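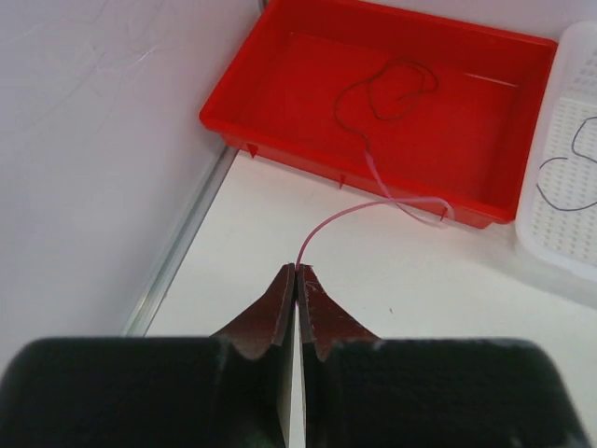 Fingertip pads on the Rerlow cable cell get swapped on a schedule, and I doubt the schedule. The sheet says every 30 shifts. Look at the scratched patch near the top of the right-hand pad: the tips still close on a thin pink cable, so is that wear or just a mark? I'd want a slip test before ordering anything.

Print this page | E-mail this page
2023-07-16
By Tsegereda Tilahun

Do new pads fix dropped cables?
Sometimes. Check that the tips line up first. Ours were off after 2 of the last swaps.

Can I clean pads with solvent?
Skedance says yes. I haven't seen their data. Use a dry cloth.

Do I need to re-zero the gripper?
Yes, every time, whatever the quick guide claims.

Who keeps the spares?
Tolera Woldegiorgis, until September.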